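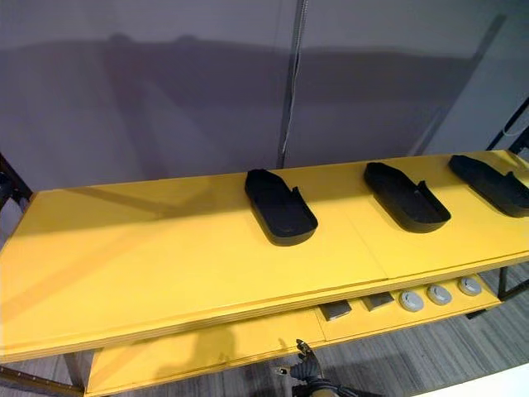
The Trodwood Public Library will extend its evening hours beginning 11/10/2026, following a vote by the library board at its September meeting. The main branch will stay open two additional hours each evening, and the Pirken branch will follow the same schedule once staffing is complete. The change also affects the furniture order approved at the same meeting. The board selected long tables with a flat, matte yellow top and a lower shelf in the same color, so that reading materials and bags can be kept off the work surface during the busier evening period. Delivery to the main branch is expected before the new hours take effect.

The decision follows a survey of cardholders carried out by the library during the summer. Of those who responded, 69 percent asked for later closing times, with many citing work schedules and the limited bus service from Oei. Requests for additional study space ranked second.

"Residents have told us clearly that the present hours do not meet their needs," said Darren Inskip, director of library services. "The new schedule will allow people who work during the day to use the full range of services, including the reference desk and the local history room."

Funding for the additional hours has been approved for two years. The board will review attendance figures before deciding whether to continue the schedule beyond that period. Weekend hours are not affected.

The library is also seeking to fill seven part-time positions at the main branch and the Pirken branch. Applications may be submitted at either location or at the town offices on Emiren Street. Applicants must be available for evening work and should provide the names of two references.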